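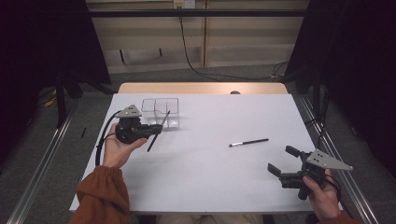
Pagano clear organiser — small, see-through and very good

I've had a chipped mug full of brushes and pens on my white table for years, so swapping it for the Pagano felt like a proper treat! It's a clear acrylic holder, tall at the back and stepping down at the front, and it takes up hardly any room. I paid 125 kr at Nornar in May and would happily buy another. 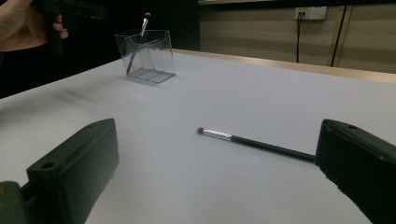

Brushes

Slim make-up brushes are what I bought it for, and they're lovely in it. Long black handles, silver ferrules — everything shows through the sides, so I can pick out the one I want before I've had my coffee. My friend Bình Tôn has the Cunano, a round one, and hers spin about every time she reaches in.

Pens do just as well. There are three compartments side by side, and a long thin pen
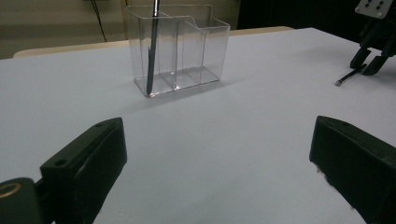
leans a bit if it's on its own, but that doesn't bother me. Fingerprints do show on the acrylic (a soft cloth sorts them out) and I'd have liked little rubber feet. Small grumbles! I still smile when I sit down at that table.

Contact | © 2022 Nikus | Back to top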